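News > Family Services > Autumn Bulletin

Bath time for babies and toddlers: updated guidance for parents and carers

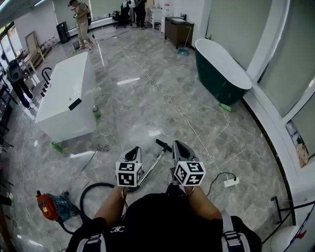
A vacuum cleaner on the tiled floor of a bathroom showroom.

10/10/25 | By Vittoria Marchetti, Family Services

The Moradi Family Centre has revised its guidance on bathing babies and young children at home. The new leaflet replaces the edition issued in March and is available free of charge from the reception desks at our Irkura and Ustov sites. We have printed 2000 copies, and a large-print version may be requested by any family who would find it useful.

The revision follows a survey of families registered with the Centre, to which 209 parents and carers replied. Many of those who responded asked for plainer advice on the months in which a baby outgrows a small bath and moves to the family tub. The previous leaflet gave this stage a single paragraph. It now has a page of its own.

Before the bath

Parents are advised to gather everything they need before running the water. A towel, a clean nappy, a flannel and a change of clothes should all be within reach of the bath. If something has been forgotten, the child should be lifted out, wrapped in a towel and taken along. A baby or toddler should never be left alone in the water, even for a moment, and an older brother or sister should not be asked to keep watch.

Cold water should go in first, followed by hot, and the water should be mixed well before the temperature is tested with the elbow or a bath thermometer. It should feel warm and comfortable. The taps should be turned off before the child is placed in the bath. Families whose hot tap runs very hot may wish to ask a qualified plumber whether a mixing valve can be fitted.

Seats and supports

Several families asked whether a bath seat allows a parent to step away briefly. It does not. A bath seat or support may make it easier to hold and wash a baby, but it is not a safety device, and a child can slip out of one or tip over in it very quickly. Staff continue to recommend that one hand be kept on or close to the baby throughout. Seats bought or received second-hand should be checked with care, and any seat with missing parts or worn suckers should be thrown away.

A non-slip mat is helpful once a child can sit without support. It should be rinsed and hung up after use – mats left lying in the tub soon become slimy.

Moving to the family tub

There is no fixed age for this change. Most babies are ready when they can sit steadily, though some are unsettled by the larger space and benefit from a gradual start. Parents may place the small bath inside the empty tub for the first few evenings, provided that it sits flat and does not rock. A shallow bath is quite sufficient, and plastic cups are as good as any toy.

Some toddlers who have always enjoyed the bath begin to refuse it without warning. The noise of the plughole is a common cause, as is soap in the eyes. Staff suggest taking the child out of the bathroom before the water is let out, and washing hair at the start of the bath when the child is less tired. A daily bath is not essential, and a wash with a warm flannel will do on difficult evenings.

After the bath

Skin folds should be patted dry, with particular attention to the neck and behind the knees. The bath should be emptied at once and the bathroom door kept closed when the room is not in use. Cleaning products and razors belong in a high or locked cupboard.

Bath time sessions at Nollico Hall

The Centre will offer a course of 3 practical sessions for parents and carers at Nollico Hall this autumn. The first concerns newborn babies, the second the move to the family tub, and the last is given over to toddlers who dislike water or hair washing. Each session lasts one hour and is led by a member of the Family Services team. Demonstrations are carried out with dolls, and babies are welcome to attend with their parents.

There are 200 places across the course. Families may book for a single session or for all of them, and grandparents and childminders are also invited to apply. Bookings are taken at either reception desk. Those who need an interpreter or step-free access are asked to mention this when booking.

Comments on the new leaflet may be left in the box at reception or handed to any member of staff. They will be considered when the text is next reviewed in the spring.

3 comments | 209 shares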